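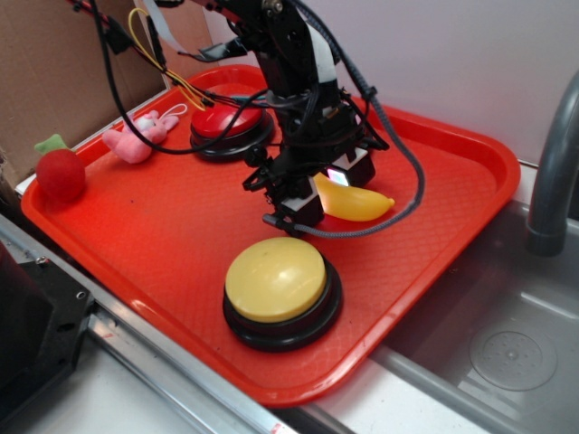
Home Talks Notes Archive Contact

Speaker notes: Serving at the table in small guesthouses
Wultlow, Wednesday, June 26, 2019

Good morning. Please speak slowly in the first two minutes, the people in the back are still looking for a seat.

Start with the guesthouse in Stirus. I worked there for two winters, in the breakfast room. In January we had few guests, and this gave me time to look at how we carry things. I had never thought of this as a skill before.

Ask the room: who has learned to carry a tray from another person? Wait for hands. Then ask who has learned it alone, by dropping one.

Part one, the weight. The heavy pot goes near the body, the light cups go to the outside. When you put things down, you take from the outside first and the tray becomes lighter on one side. Show this slowly with the tray from the desk. Do not hurry this part, in Nastard I hurried and a woman asked me to do it again.
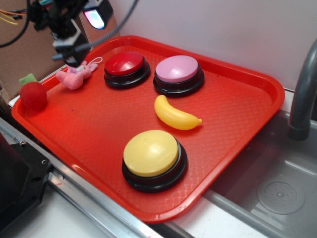 Red-orange tray with crosshatch floor and raised lip.

Part two, the surface. A smooth tray is easy to wipe, but a cup can slide on it. A tray with a pattern on the floor holds the cup better, and crumbs stay in the pattern. I prefer the pattern. Say clearly that this is my opinion and that many good houses use a cloth.

Part three, the record. At Lindqvist, the guesthouse where I moved later, we wrote down every breakfast for one year. It was 3,204 breakfasts. Broken cups and plates together were nearly 200. Pause here, so people can compare with their own house.

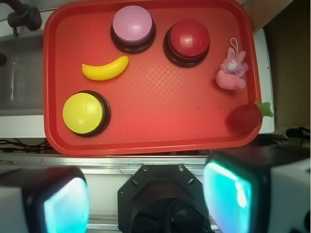 Most of the breakage was at the door between kitchen and dining room. The door opened toward the person with the full tray. We changed the side of the hinges and the staff were less nervous in the morning. I do not have the numbers for the year after, so please do not promise them.

Part four, color. Older guests told me they find a white cup more easily on a strong color. Mention it short.
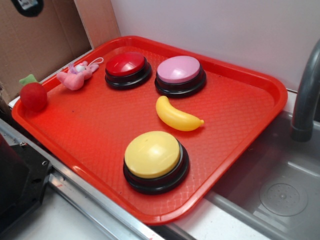
Pale yellow and pale pink against a red-orange tray.

If there is time, tell about the guest who always carried his own tray back. If not, go directly to questions. The list of suppliers is on the table by the exit, please take only one per house.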